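Workshop Tips: What We Brought Home from the Gudeta Open Day

Gudeta opened its automation shop at Grirnside to visitors on Saturday, May 17, 2025. Most of the day was robots doing table work: sorting, wiping, writing. Several of the setup habits work just as well in a garage or kitchen.

Lay the job flat. A board on a table is easier to write on and wipe than one on a wall, and the marker keeps flowing. Store markers flat too, with the caps on tight.

Mark one corner. Put a sticker on the same corner of every tray, board or bin lid. You will always know which way around it goes back.

Start from a clear table. The staff took everything off before each demonstration, then put back only what the job called for. At home, use a dishpan for the stuff you clear away.

Write big and leave space between letters. Small writing is hard to wipe cleanly without catching the letter next to it.

Wipe in one direction, with light pressure. Overlap each pass a little. Scrubbing in circles spreads the ink - so does a dirty felt pad. Tap the eraser out over a trash can when it starts leaving gray streaks.

For old ink, trace over it with a fresh dry-erase marker and wipe right away. Rubbing alcohol on a soft cloth takes care of the rest. Dry the board before you write on it again. 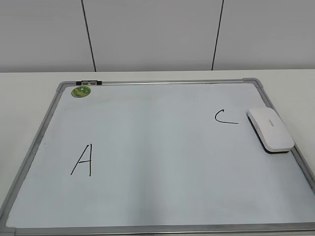

Can children go along to the open day?
Children under 12 need an adult with them, and everyone has to stay behind the yellow line while a robot is running.

The next open day is in September, at the Grarkamberg building. Entry is free but limited to 300 people, so sign up early. Parking is behind the building - bring quarters for the meter.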